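The Price of a Clear Table

My sister-in-law paid Sterwood 88 dollars for a weekend course on owning less. She came home with a workbook and a canvas bag. I have been through the workbook twice now, and I still can't find the part that is worth the money.

The pitch goes like this. Clear your surfaces, and your mind will follow. Dušan Babić, who teaches the course, wants every flat surface in the house bare by September, and he gives you 60 days to get there. Why 60? The workbook doesn't say. I suspect it sounded better than two months.

I don't doubt that some people feel calmer in a tidy room. I do too, for an hour or so. What I doubt is the claim that the mess was causing the trouble. My father did his taxes, his letters and most of his arguing at a kitchen table you could barely set a cup on, and he slept fine.

And things come back. You wipe the table down at 7 in the morning, and by supper there is mail on it, or a screw from who knows where.
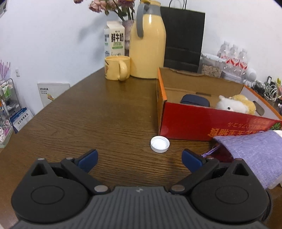 Sterwood calls this "drift" and sells a second course to treat it. A cure that needs a follow-up cure should make anyone check their wallet. If the first weekend worked as promised, why is the second one always full?

My sister-in-law has signed up for it anyway. She says the workbook is thicker.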